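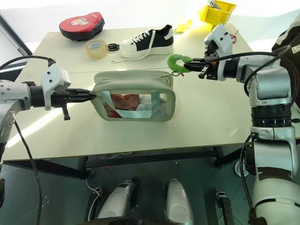 Do you need a special bag to keep small things together in a suitcase?

Any pouch that closes and lets you see what is inside will do the job, and most homes already have one.

Ernidside, the packing and storage shop in Kurtuluş, is putting out its spring packing guide in April 2022, and it makes fewer promises than guides like it usually do. The guide is called Wiven. It does not claim to save anyone an hour a week, and it has no opinion on how many shirts a person should own.

"I have read a lot of packing advice and I don't believe most of it," said Zerrin Kılıçarslan, who wrote the guide. "People are told to buy a set of matching cubes. Then they can't tell which cube has the socks in it, so they open all of them on the hotel bed. I would like to see the proof that this is better than a plastic bag."

Wiven gives most of its pages to the pouch with a clear front panel, the kind with a zipper along the top edge. Kılıçarslan's case for it is short. The contents show through, so there is no label to write and no label to go out of date. Her case against it takes up more room. Clear panels can scratch, cheap zippers stick, and a pouch stuffed until it bulges is no easier to search than a drawer.

The guide also takes on the keychain tied to a zipper pull, a trick that gets passed around every vacation season. A fuzzy green one is easier to spot than a small metal pull, the guide allows, and easier to grab. Whether it stays on through a trip is another matter. Wiven suggests checking that the ring is closed all the way and leaving anything you'd be sorry to lose at home.

Shoes get 2 pages. Readers are told to pack sneakers first, tuck the laces inside, and ignore claims that a shoe stuffed with socks keeps its shape any better on a short trip. Packing tape and scissors are listed for boxes going by mail. The guide sees no use for tape on a suitcase.

Gülizar Yurt, who edited the text, cut a chapter on rolling clothes versus folding them. "We tried both in March and argued about it," Yurt said. "I couldn't see a difference worth printing."

Wiven runs 60 pages and is sold at the Ernidside counter in Kurtuluş. The first printing is 872 copies. Pouches are sold separately, and the guide says plainly that readers may not need one.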